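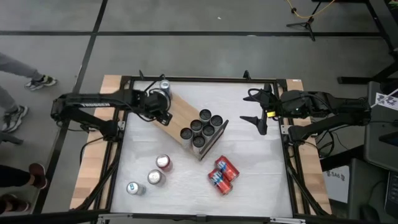

Home | Courses | Student Work | Library | Contact

Print this page | E-mail this page

Salt in the Dronthorpe Town Wells: A Student Project Report

Iraís Mendoza, Razia Chaudhry and Higinio Beltrán
Project advisor: Gangadharan Shenoy

Background

Dronthorpe gets most of its tap water from the reservoir, but the older streets on the east side still have private wells. Many people there use well water for gardens and a few still drink it. Razia's grandparents live on one of these streets and had complained that the water tasted flat and a little salty toward the end of winter. We wanted to find out if road salt was getting into the wells and if the distance from the road made a difference.

Road salt is mostly sodium chloride. When it dissolves, the chloride part moves through soil easily and does not break down, so it is a good thing to measure. Chloride also gets into ground water from septic tanks and water softeners, and we had to keep that in mind when picking wells.

Choosing the wells

We sent a letter to houses on three streets and asked for permission to take samples. We left out any house with a water softener that drained into the yard. That left us with 4 wells. Well A is closest to the county road, behind a low stone wall. Well B is on the same lot line but farther back. Well C is at the bottom of the slope next to the old orchard. Well D is uphill from the road, and we used it as our comparison.

Sampling

We took samples in February, always on a Friday after school. At each house we ran the outside tap for five minutes, rinsed the bottle three times with well water and filled it to the top. Bottles were labeled with the well letter and kept in a cooler until we got back to the lab. On the second trip the tap at Well C was frozen, so there is no sample for that week. The owner let us come back the next day but we decided not to use that bottle, as it came from the kitchen and had gone through a filter.

Testing

We measured chloride by titration with silver nitrate, using potassium chromate as the indicator. The end point is a change from yellow to a faint reddish brown. It is easy to go past it. In our first practice runs the three of us got different answers from the same bottle, so after that Higinio did all the titrations and Iraís read the buret. Each sample was tested twice and we used the average. We also measured conductivity with a hand meter, checked before each session against a standard solution.

Results

Well A had the highest chloride, with an average of 277 milligrams per liter. Well B was next at 252. Both are above 250, the level where many people start to notice a salty taste. Wells C and D were much lower, and D was the lowest every week. The highest conductivity we recorded was 1018 microsiemens per centimeter, at Well A, in the week after the ice storm.

Discussion

The two wells nearest the road had the most chloride, and the uphill well had the least. This fits with road salt as the source. It does not prove it. Wells A and B are also the shallowest, according to their owners, and a shallow well picks up surface water faster than a deep one. We could not separate depth from distance with so few wells.

We had expected Well C to be high because it is downhill. One possible reason it was not is the drainage ditch along the orchard, which may carry the runoff away before it soaks in. Jaqueline Villaseñor, who owns the orchard, told us the ditch was dug deeper a few years ago after the lower rows flooded.

Problems and next steps

We only sampled in one season. A summer set would show if the chloride goes back down or stays high all year. We would also like to test the ditch water directly and to ask the county how much salt is put on that stretch of road. Our request went in too late to get an answer for this report.

The raw titration readings are in the binder in the science office. Results for each well were given to the owner in writing.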